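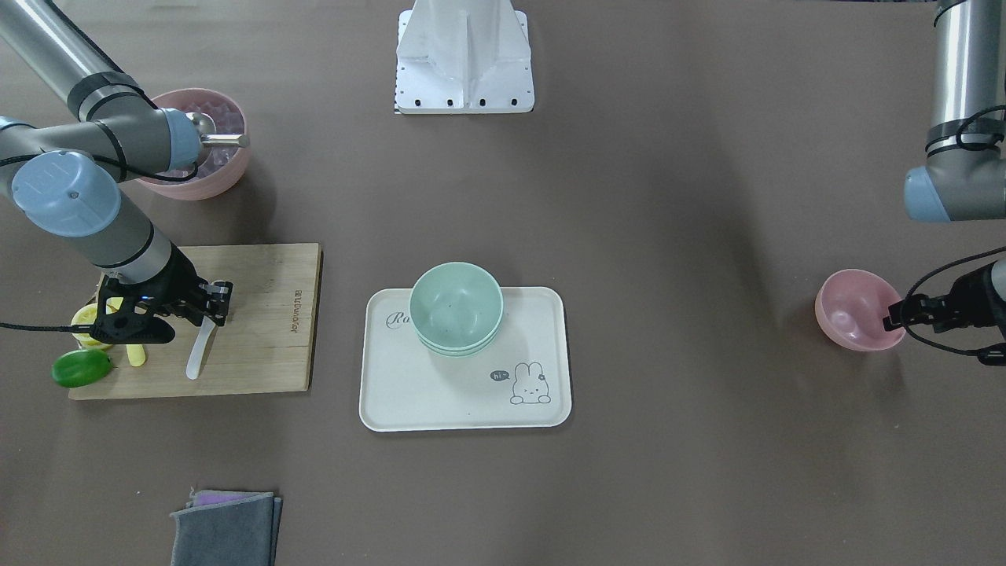

Stodura stackable bowl set, six months in

Bought these in March after the last of our ceramic cereal bowls went on the tile. Two kids, one dishwasher, a kitchen with maybe one usable cabinet. Wanted something light that nests tight and doesn't look like camping gear. Updating my first review because a few people asked if they held up. Short answer, mostly yes.

What you get

Set of 16, mixed pastels. Mine came in pink and mint, you don't get to pick the split. Box was beat up, bowls were fine. No lids. The listing I ordered from showed lids in one of the photos so read the small print, they're a separate item and they were out of stock both times I looked.

Size

335 ml if you trust the sticker. I measured with a kitchen jug and it's right to the brim, but nobody fills a bowl to the brim. Real world, a decent kid portion of cereal or one adult scoop and a half of ice cream. For soup I want bigger. My brother in law Bijan eats ramen out of a mixing bowl so he was no help at all on this.

Good for: yogurt, cut fruit, dips, eggs waiting to go in a pan, holding chopped onion while you do the rest.
Not good for: salad. pasta. anything you have to toss.

Stacking

The reason I bought them. The whole set goes in one corner of the shelf in two piles and the piles don't lean. With my old Kiltel set I had to lift the top half off to get the door shut. These just slide in. They do stick together a bit if you put them away damp, you have to sort of twist. My youngest can't do it and yells.

Dishwasher

Top rack only according to the leaflet. I've done bottom rack plenty when it's full and no warping so far, but don't quote me. They're light so they flip over and fill up with dirty water, drives me nuts. Wedge them between mugs. Dry time is bad, same as any bowl like this, there's always a puddle in the foot ring when you unload.

Stains

Tomato sauce is the enemy. One pink bowl had leftover chili in it overnight and now has an orange tide line. Baking soda paste got about half of it out. The mint ones seem to hide it better, or I just haven't been as careless with them. Turmeric I haven't dared. Daranee next door has the same set and says curry day ruined two of hers for good, so ours stay out of it.

Scratches: light ones from spoons, only see them if you tilt toward the window. Don't cut in them. Obviously. My husband cut in one.

Microwave

Leaflet says no. That's the biggest minus for me and I knew it going in, still annoyed every single morning with the oatmeal. If you reheat a lot just skip these and get the Macedo glass ones. Heavier, cost more, but you can nuke them.

Drops

Onto tile, more times than I can remember. None cracked. One has a little ding on the rim you can feel with your thumb. Loud though, they bounce, and they roll under the stove. 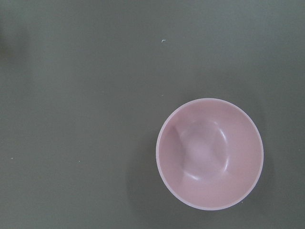

Compared with the Zovby set

My friend Mafalda has the Zovby ones so we swapped a couple for a week. Zovby are thicker and feel nicer in the hand, wider base too, so less tipping with a toddler. But they don't nest anywhere near as close and the colors are kind of loud. Hers also picked up a smell after garlic dip that took a few washes to go. Mine never did that. If you have the shelf space I'd say it's a coin flip. I don't have the shelf space.

Customer service

Had to email them becuase the leaflet in my box was for a different product (a colander??). Got a reply in 5 days from someone called Abílio, polite, sent the right one as a PDF. Slow but fine. No phone number that I could find.

Would I buy again

Yeah, on sale. Not full price, the no microwave thing knocks them down too far for that. If they did a bigger size with the same stacking I'd order tomorow.

Pros: light, stack really tight, survive the tile floor, nice soft colors
Cons: no microwave, tomato stains, flip in the dishwasher, lids sold seperately and never in stock

Stars: 4 for storage, 3 overall. Will come back and edit if one finally cracks.

Updated September 2025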